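The gray cloth and the marble floor

When we moved to the new flat in Zekdale, I was very happy about the marble floor. It is light gray with pale white lines, and in July it is the coolest place in the whole building. I did not think about folding at that time. At my parents' home I always folded big pieces on the bed, but my bed now is narrow and stands against the wall, so anything bigger than a towel goes to the floor.

I have four dark gray cloths. I bought them in a small shop near the Voltby bus station and paid 852 for the set, which my sister says is too much. I use them to cover the sofa and the two shelves when we are away. They are plain, without any pattern, and this makes them difficult to fold, because you can not see which side is which. With a striped cloth your eyes do the job. With a plain one you must trust the edges.

For a long time I was folding them in the air, arms wide open, chin holding the middle. The result was always a small pillow with a tail. Then they did not fit on the closet shelf, and I pushed them in by force, and when I needed one, all of them fell out together.

Now I do it like this. First I sweep, and I mean really sweep, because dark cloth takes every hair and crumb from the floor. I let the cloth down flat and go one time along each side to pull it straight. The side far from me I put parallel to the line between the tiles. This was my best discovery. The tiles are large and the lines between them are perfectly straight, so I have a ruler in my floor and I did not pay for it.

Then I go down low, knees bent, close to the near side. I take this side in two places, not far from each other, lift it only a little, and carry it over to the far side. If you lift too high, air comes under and the middle moves. When the two edges meet I smooth from the fold to the outside and wait a second before I take it again.
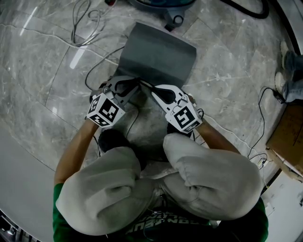
Near edge a little up, far edge still straight.

A polished floor has one bad side: the cloth likes to slide. If I pull quickly, the whole piece comes to me and I must start again. Slow works better. My knees do not agree, so after two cloths I stand up and put water for tea (Kamath, the strong one in the red tin).

After the first fold I turn the cloth a quarter and fold again, then in three parts. All four now make a pile of 11 centimeters, I measured it for my sister. They stand in the closet beside the winter blankets and I can take one out without touching the others.

Next I want to try the fitted sheet. I have watched two explanations already and understood none of them. If you have a method for a person with a short bed and a long floor, please write it in the comments.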